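Plendbridge, Inc.
Progress report, sim demonstrations work package
9 Jul 2020
To: Märta Haugland
From: Niamh Fitzgerald

Märta, sorry this is short, we are mid-run and I wanted it with you before the budget call. Numbers first, then what's broken, then what I need.

Where we are

2,603 episodes recorded since the May restart. That is everything, good and bad. We keep the failures, flagged, as agreed in the last review. Plan was to be a little further on by now but the physics update cost us a week and then some of the early files had to be re-exported. Those are done. Backups done too, two sites.

Operators are faster than in spring. Tully (the teleop front end) got its new key mapping and the complaints have mostly stopped. Still laggy on the older laptops. One operator is back on the game pad by choice and her episodes are fine so I left it alone.

Task mix is still pick up a small part, carry it, set it down somewhere else. Nothing fancy. Start positions are shuffled at every reset, and so is the light direction, which the old set never varied. The first model learned the shadows as much as the parts, I think we all saw that in the demo. Hence the harder light now, and the clutter.

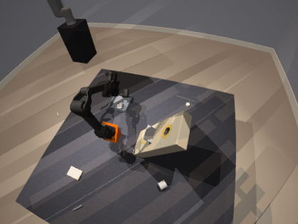

Reset script puts parts down anywhere on the mat and sometimes off it. We argued about that. Garov's people wanted every part reachable, I wanted to keep the unreachable ones in because a real bench has them. Compromise: keep them, but the target part is always in reach. Working OK so far. Small light-colored parts are the hard ones, grasps slip or the part rolls and the operator has to chase it.

Checking

206 episodes pulled for a second look by a person who didn't record them. 36 of those came back with a wrong label, nearly all the same mistake, the operator marks success while the gripper is still closed on the part. Fix is in Tully now, it won't take the success key until the gripper has opened. Old episodes will be re-labelled by script and then spot checked again. I don't want to quote a clean rate to you untill that's finished.

Also found: a handful of episodes where the camera view was saved a step behind the joint data. Cause known (frame buffer), patched, affected files pulled from the training folder. Not a big number but it would have hurt.

Training

One full run on the new data, one partial. Full run does better on the moved-light tests than the old model did, worse on very small parts. No surprise there. I would not read much into a single run. Next one starts when the re-labeling is through.

Wikier, the annotation tool, is holding up. Export is slow. Nobody has time to fix it this quarter and I'm not asking for it.

Spend

On plan for operator hours. Over on compute, the re-export did that. I can pull it back by dropping the second partial run or we can leave it and take it out of next quarter. Your call, need to know either way.

What I need from you

Sign-off on 6 more weeks of operator time, same team, same rate.
A yes or no on the compute overrun.
Someone at Garov who can answer questions about part sizes. Have asked twice, no reply yet.

Next up

Re-label, spot check, second full run. Then more small-part episodes, with a slower gripper close as the default so operators aren't fighting it. If theres time, a first batch with two parts per episode, though that could easily slide.

Episode index is in the shared folder, same place as before. The tab called "old" is the May one, please don't use it.

Niamh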